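Chapter 7
The Supply Cart and What We Believe About It

Learning goals
After this chapter you should be able to set up a drawer cart for a small treatment room, write a drawer list that a stranger can use, and judge claims made for "systems" of storage.

7.1 A cart is a set of guesses

Most training manuals treat the supply cart as a solved problem. Buy a good one, label the drawers, restock on a schedule, and staff will find what they need. Readers who have worked a busy shift may have doubts about this, and the doubts deserve more room than they usually get.

Every drawer holds somebody's guess about what will be wanted, how often, and by whom. The guess may have been a good one when it was made. Then the clinic changes its hours, a product comes in a bigger box, and the person who set up the cart moves to another floor. The cart looks as tidy as ever. Tidiness is easy to inspect, so it gets inspected, and it tells you very little about whether the right things are in reach.

Consider the Purnitz method, still taught in many courses, which puts the most used items in the top drawer and the least used in the bottom one. It sounds like plain sense. But who measured the use? In the Gatchalian clinic study, staff were asked to rank their supplies from memory, and the rankings were then checked against 3517 logged drawer openings. Of these, 1686 were for items the staff had placed in the lower half of their lists. One clinic is one clinic, and the log did not record people opening the wrong drawer by mistake. Even so, the result should make us slow to trust a layout drawn up at a meeting table.

The bottom drawer deserves a closer look than it gets. It is the one you have to bend for, and small boxes can slide as it opens. Without dividers, a few light items will lie wherever the last pull left them. Whether that matters depends on what they are. A spare roll of tape can wander. Two small boxes of different strengths should not, and a colored label is a weak defense when the box has turned away from you.

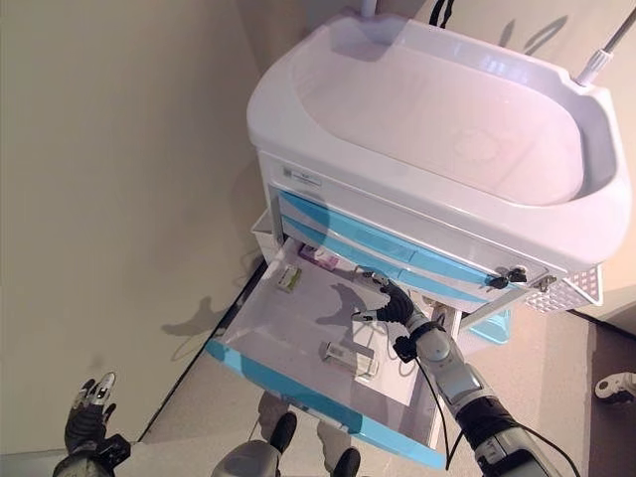
7.2 Locks, keys and the cost of a closed drawer

A lock is often counted as a safety feature on its own. We should ask what it does in practice. A key left in the lock makes the cart quick to use and gives little protection. A key kept in an office protects the contents and sends someone down the hall each time. Purchasing guides seldom mention that trip, and the Ganar guide, which runs to 100 pages, gives locks a single paragraph.

The choice should follow from what is in the drawer. If nothing in it needs locking, say so in the drawer list and leave it open. If something does, the room needs a rule about who holds the key, and the rule has to survive a busy afternoon.

Exercise 7.1
Choose one cart where you work or study. Without opening it, write down what you think is in the lowest drawer. Open it and compare. Keep both lists for Chapter 8, where we take up the Stundetitz labeling scheme and the rather thin evidence behind it.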